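Escrevo estas dicas para quem tem em casa uma mesa branca grande e um chão de madeira, porque são as duas coisas que me deram mais trabalho desde que vim viver para Mollbridge. O português não é a minha primeira língua, por isso peço paciência com alguma frase torta. As receitas foram experimentadas por mim, salvo onde digo o contrário.

## Limpeza de todos os dias

Para um tampo branco liso uso água morna com umas gotas de detergente da loiça. Molho um pano de microfibra, torço muito bem e passo sempre no sentido do comprimento. Depois passo um segundo pano, só com água, e no fim um terceiro, seco. Muitas pessoas saltam o segundo pano e depois queixam-se de que a mesa fica baça. É o detergente que ficou lá.

Não uso esponja com lado verde, nem pó abrasivo. Os riscos são tão finos que no primeiro dia não se notam, mas a sujidade entra neles e a mesa começa a parecer cinzenta.
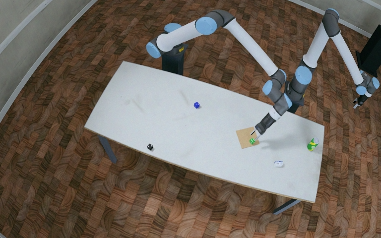

*Mesa branca comprida sobre chão de parquet.*

## Manchas que não saem com o pano

**Café e chá.** Faço uma pasta de bicarbonato com água, na grossura de iogurte, e deixo dez minutos em cima da mancha. Retiro com um pano húmido, sem esfregar.

**Caneta.** Álcool num disco de algodão, de fora para dentro, para a tinta não se espalhar. Troco o disco muitas vezes.

**Gordura antiga.** A minha vizinha Asnakech Hailu ensinou-me a pôr primeiro um pano quente, bem torcido, durante uns minutos. A gordura amolece e o detergente normal chega. Eu antes comprava um desengordurante da Zullero, que limpava bem, mas o cheiro ficava na cozinha até à noite.

**Marcas de borracha ou de sapato.** Uma borracha branca de escola. Parece brincadeira, mas funciona também nos rodapés.

Antes de usar álcool ou bicarbonato, convém fazer uma prova num canto escondido. Em superfícies pintadas ou enceradas o álcool pode levar o acabamento.

## As bordas

A borda da mesa é o lugar onde a água faz mais mal. Se a fita começa a descolar, deve-se tratar logo. Eu ponho papel vegetal por cima, passo o ferro morno (sem vapor!) durante poucos segundos e aperto com um bloco de madeira até arrefecer. Isto só serve para fitas que já vêm com cola de calor. Para as outras é preciso cola de contacto, e então é melhor seguir o que diz a embalagem.
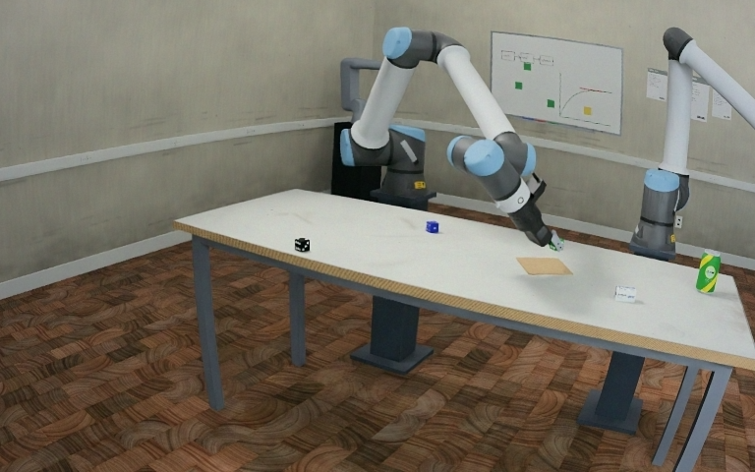

*Tampo branco com rebordo castanho-claro e pernas de metal.*

As pernas de metal pedem pouco. Um pano húmido e logo um pano seco, com atenção às junções, onde a água fica parada. Uma vez por ano, em setembro, aperto todos os parafusos. Se a mesa dança, vejo primeiro os parafusos e só depois ponho feltro debaixo de uma perna.

## O chão de madeira

No parquet o inimigo é o balde. Uso uma esfregona quase seca e faço a sala por partes, de modo que nenhuma zona fica molhada mais de um minuto. O vinagre, que tanta gente recomenda, deixei de usar: com o tempo tirou o brilho ao verniz junto da janela. Comprei depois um sabão para madeira na drogaria Konstantinidis, uma garrafa de 425 ml, e durou-me quase o inverno inteiro.

Para riscos pequenos há lápis de cera em vários tons. Escolho sempre o tom um pouco mais claro do que o chão, porque o escuro nota-se mais quando erramos.

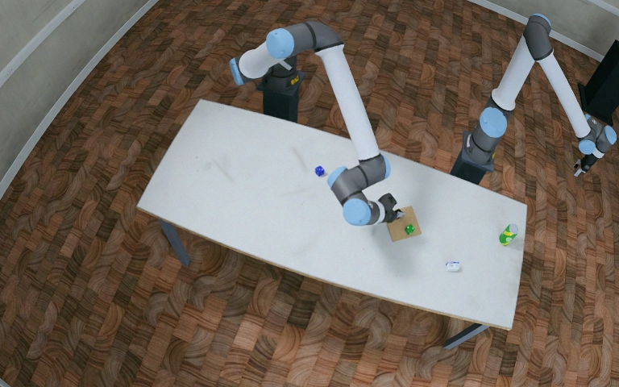 O lápis de cera aplica-se ao longo do veio, com pouca pressão, e o excesso tira-se com um cartão velho. Depois dá-se brilho com um pano de algodão. Num parquet de desenho enrolado, com blocos laranja, bege-escuro e castanho-escuro como este, não chega um lápis só: é preciso ver bloco a bloco qual é a cor. Lensa Gashaw, que arranja móveis em Misholm, mistura duas ceras na ponta do dedo, e o resultado dela é bem melhor do que o meu.

Debaixo das pernas da mesa ponho sempre feltros. Os de colar apanham areia e então riscam em vez de proteger, por isso viro a mesa de vez em quando e passo-lhes uma escova de dentes velha. Quando já estão duros, troco.

## Copos, latas e marcas redondas

Uma bebida fria deixa um anel de água. Num tampo branco bem fechado seca-se e acabou. Na madeira encerada, o anel pode ficar branco, e é dele que me perguntam mais vezes.
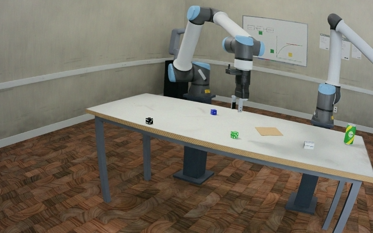

**Como se tira um anel branco de água de uma mesa de madeira encerada?**

Com um pano de algodão seco por cima da marca e o ferro morno, sem vapor, passado por poucos segundos de cada vez. Levanta-se o pano para ver e repete-se até a marca desaparecer. No dia seguinte dá-se uma camada fina de cera. Se o anel é preto, a água já entrou na madeira e este método não ajuda.

Os panos de cera lavo à parte, à mão, e deixo secar estendidos ao ar livre, nunca amontoados. Os panos com óleo de linhaça, sobretudo, podem aquecer sozinhos e pegar fogo.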